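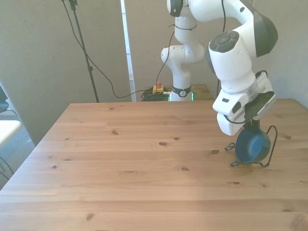 Home | Who we are | Get involved | News | Contact

We use cookies to keep this site running and to see which pages people read. Accept all | Manage settings

Community health helpers wanted for our displaced families project, Burkville

Hello, and thanks for clicking through. I'm Shirley Ackroyd and I run the health side of Plostoner, a small charity working with families who have had to leave home in a hurry and are now living at the Burkville reception site while their housing gets sorted out. I'm looking for 18 people to join us as paid, part-time health helpers, starting in February, and I'd love some of them to be people who have never done a job like this before!

A bit of background first. The site was meant to be a short stop. Most families were told a few weeks, and plenty of them have now been here a good deal longer than that, in cabins that were put up fast and get very damp (the ones along the lower path especially, we've been asking for better ventilation since the autumn). At the last registration there were 975 people living here. A lot of them are small children, and small children in damp cabins get coughs, and the coughs go round, and then the parents get them too. We also see a fair bit of scabies, far too many toothaches, and people who have simply run out of the tablets they were on before they left.

There's a proper clinic on site, run by two nurses and a visiting GP, and they are wonderful and completely worn out. What they haven't got is time to go and knock on doors, and that's the gap I want you to fill.

What you'd be doing

Mostly walking and talking. You'd have a row of cabins that's yours, and you'd visit each family once a week to see how everybody is. Has the baby's rash cleared up? Did Grandad get to his eye appointment? Does anyone need a lift to the dentist? You'd write it down on a one-page form (I've fought hard to keep it to one page) and hand it in at the clinic hatch before 4pm. If something looks worrying you ring the duty nurse straight away and she takes over.

You'd also help at the vaccination mornings, which are noisy and long. Somebody has to keep the queue moving and find the missing record cards, and somebody has to sit with the children afterwards. I usually end up doing the stickers myself, but I'm willing to share.

You will not be giving medicines, changing dressings or telling anybody what's wrong with them. Please don't worry that you need to know any of that.

Who I'm after

If you live on the site yourself, please, please apply. Some of the best helpers we've had came from the cabins, and they knew things about their neighbours' lives that I'd never have found out with a clipboard. If you have permission to work, you can do this job. If you aren't sure whether you have, come and ask me and we'll look at your papers together.

If you live in the town or one of the villages, you're very welcome too. I need people who can listen without butting in, who can keep private things private, and who don't mind mud. A second language is a big help. So is being able to read and write simple English, though I've got a couple of people who can pair up with you on the forms if your spoken English is stronger.

You need to be over eighteen and you'll need a background check, which we pay for and fill in with you. 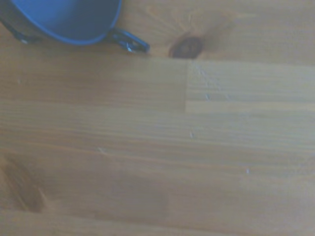
Do I need any medical training to apply?
None at all. We give you five days of paid training before you start, covering basic hygiene, spotting the signs that a child needs a nurse quickly, and how to talk to people who are having a rough time of it.

Hours and money

It's 12 hours a week over three mornings or three afternoons, and you can tell us which you'd prefer. The pay for the whole six-month contract is £3235, split into equal monthly payments, and travel is on top (bus fares or mileage, just keep your tickets). There's a small crèche in the Ó Conaill hall next to the clinic, and you can leave your little ones there for free while you're on shift. You get boots and a waterproof coat as well. The coats are hideous but they do keep the rain out.

The money for these posts comes from the Flukier fund and it's been agreed for six months. I'm hoping for longer and I've already put in for it, but I can't promise and I'd hate anybody to give up a steady job on the strength of my hoping.

How to apply

No long form, no CV unless you've got one handy. Send me a page about yourself, or a voice message if writing isn't your thing, and tell me why you'd like to do this and which languages you speak. You can drop it in at the clinic hatch or leave it in the box by the laundry cabin. Please put job reference 1864 on it so it doesn't end up in the pile with the van driver applications.

I'll ring everyone back, including the people I can't take on this time. Interviews are in the Ó Conaill hall, half an hour each, just me and one of the nurses and a pot of tea. Interpreters can be booked if you let me know beforehand which language. Bring the children if you have to, there's a toy box in the corner.

If you'd like a chat before you make up your mind, I'm at the clinic most mornings from 9.30am. Ask for Shirley at the hatch.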